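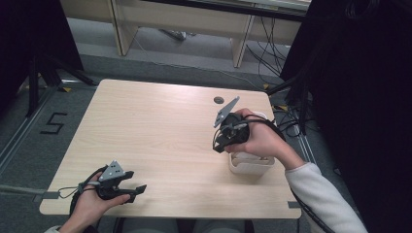
The Rendcombe Handling Laboratory compared two hand-held grippers during February as part of its continuing review of low-cost end tools. The Werkell and the Khúc were each put through the same program of everyday objects, first singly and then in pairs, with an operator holding one tool in each hand. Paired work takes up more of the tabletop than visitors usually expect. With the right-hand tool set at the rim of a white cylindrical container, the left-hand tool has to wait over the near corner with its fingers open, and the operator's two cables must be kept clear of both. Much of what the laboratory learned in the course of the review concerns this kind of arrangement, and the notes in this gallery are written for readers who may be planning similar sessions of their own.

About the review

Rendcombe has tested handling equipment since 1994. The early work was carried out for packing lines and dealt almost entirely with suction cups and parallel jaws mounted on fixed arms. Hand-held tools entered the program much later, after member organizations began asking for a way to try out a finger design before paying for an arm to carry it. A tool that a person can pick up and use will show within an afternoon whether the jaws suit the goods. It also gives the laboratory a recording of how a practiced operator approaches each object, and the recording can be used later when the same task is set up on a powered arm.

The program for this review contained 46 objects drawn from kitchens, offices and store shelves. Each object was assigned a starting place on the table, a required action and a finishing place. Operators worked in sessions of 30 minutes, followed by a rest period. Both grippers were used with the Bukent controller, which records the jaw opening together with the camera signal. Using one controller for both tools removed a difference that had made an earlier comparison difficult to interpret.

Cups, holders and other open containers

Open containers were handled at the rim, with one finger inside the wall and one outside, or around the full width of the body where the jaws opened far enough. Operators were instructed to state which method they intended to use before beginning. The Khúc opens wider and was generally chosen for the body grasp. The Werkell has the slimmer fingertips of the two, and operators preferred it at the rim, particularly where the opening was ribbed or had a rolled edge.

The reviewers recorded a number of poor rim grasps in which the inner finger came down on top of the wall. In most of these the operator had approached from too steep an angle, and the wrist camera lost sight of the far side of the rim shortly before contact. A lower approach corrected the fault with both tools. The laboratory has since added a short practice period on open containers to the start of every first session.

Packaged goods

Flexible packages made up the most demanding part of the program. A wrapped food item has a firm center, but a grasp on the center may crush what is inside. The sealed edge is safer for the contents and far harder to catch, as it is thin, may lie flat against the table and often folds away from the fingers when touched. The review therefore treated the edge grasp as a task in its own right and scored it separately. 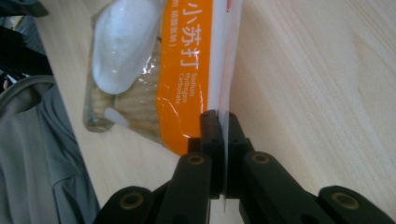

Packaged goods series: a clear package of soda crackers, held by the flat sealed edge between the jaws.

Clear wrapping presents a second difficulty, this one for the camera. The film creases and catches the light, and bright streaks across a printed label can hide the outline of the package from one moment to the next. On a pale wooden surface a semi-transparent seal has very little contrast. The reviewers compared recordings made with the room lighting at full level and at a reduced level, and the reduced level gave the more useful result with both grippers. The laboratory does not recommend dark table coverings as a remedy - they improve the view of the seal but make the black fingers much harder to distinguish.

Both tools were able to hold a sealed edge once it had been caught. They differed in how readily they caught it. The Werkell fingertips close squarely along their whole height, and a seal that entered at any point between them was usually retained. The Khúc fingertips meet first at the ends. This helped when the operator was picking up an edge lying flat on the table, but a package held only by the extreme tips tended to turn as it was raised. Operators who noticed the turn early were able to set the package down and take a deeper hold.

Two-handed work

The paired tasks included steadying a container with one tool while placing an item in it with the other, and passing a light package from left to right. Results depended more on the operator than on the gripper. Those who parked the idle tool low and to the side completed the tasks with few contacts between tools. Those who held it high tended to bring the top plates together when the second tool moved inward.

Cable routing deserves mention. A loop of slack close to the wrist allowed the tool to turn freely, while a cable drawn tight along the forearm pulled against the operator during every outward reach. The laboratory now checks slack at the full extent of reach before recording begins, and repeats the check when a new operator takes over.

Summary of preferences

At the close of the review each operator was asked which tool they would choose for each group of objects. The Werkell was preferred for rims, flat seals, cards and small boxes. The Khúc was preferred for bottles, fruit and any container to be held around the body. Opinion was divided on cutlery. Several operators remarked that the Khúc trigger was the more comfortable over a full session, and that they would accept a weaker hold on thin items for that reason. The laboratory records such remarks but does not include them in the score.

No change was made to the fingertips of either tool during the review. A separate comparison of replacement tips will be arranged if enough member organizations express interest.

Using this gallery

Pictures from the review may be reproduced in teaching material and internal reports, provided that the Rendcombe Handling Laboratory is credited. Written permission is needed for use in product advertising. The object list, the session form and the scoring sheet may be requested from the laboratory office. Requests should state which gripper is to be tested and whether the Bukent controller is available at the requesting site, as the session form differs slightly where another controller is used.

Visits to the test area can be arranged outside recording hours. Visitors are asked to leave bags at the entrance and to keep clear of the floor markings, which set the positions of the table and stands.

Page updated Mar 9, 2026
Rendcombe Handling Laboratory, Equipment Review Office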